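News > Parish Life > Day Trips

Visit to the chapel at Skeva
Oct 24, 2022
By Eusebio Montoya

Our group made the trip to Skeva last Saturday's bus permitting, which meant the early one from Sunwood and a change at Coretti. The chapel sits above the village at the end of a gravel road. There are 602 steps if you take the footpath from the square, and most of us took the road.

The chapel was put up by the Herrero family as a thank-you for a safe crossing. The first building burned and the present one dates from the year 2000, though the stone altar is the old one and still shows the scorch marks along its left side. 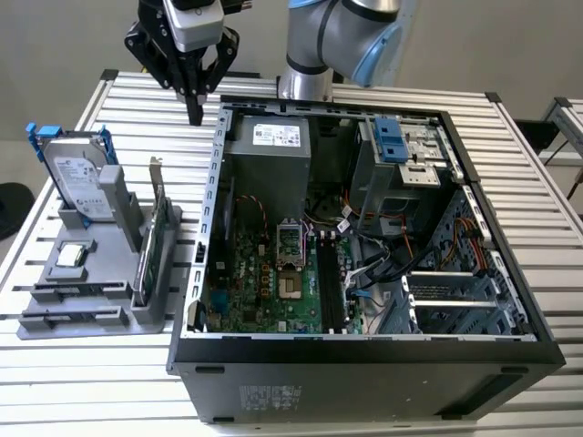
Father was kind enough to open the side room where the prayer book is kept. People write the names of the sick in it, and the names are read out at evening prayer. The current volume has 654 names. We added ours and stayed for the reading, in two languages, and it took a good while.

Lunch was bean soup and bread in the hall, paid for by donation. Afterwards a few of us walked down to the spring – the path is rough past the second gate, so bring proper shoes. The water is said to be good for the eyes. I filled a bottle for my neighbour and washed my face in it.

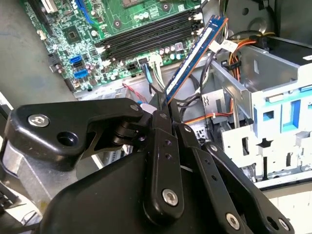 We sang the litany before leaving, without the organ, as the bellows are being repaired. The chapel roof also needs work on the north side. There is a box by the door, and candles are sold at the same table.

The next visit is planned for March, when the road is clear of snow. The bus has 40 seats and we will take names at the back of the church after the morning service. Please bring a packed lunch this time, as the hall will be closed.

Comments

Marg P.
Is the road all right for a walker? Mum would love to come but can't do the steps.

Eusebio Montoya
Yes, the bus can go right up to the chapel door. The spring would be too hard for her.

T. Lowe
I was there as a girl, before the fire. Glad they kept the altar.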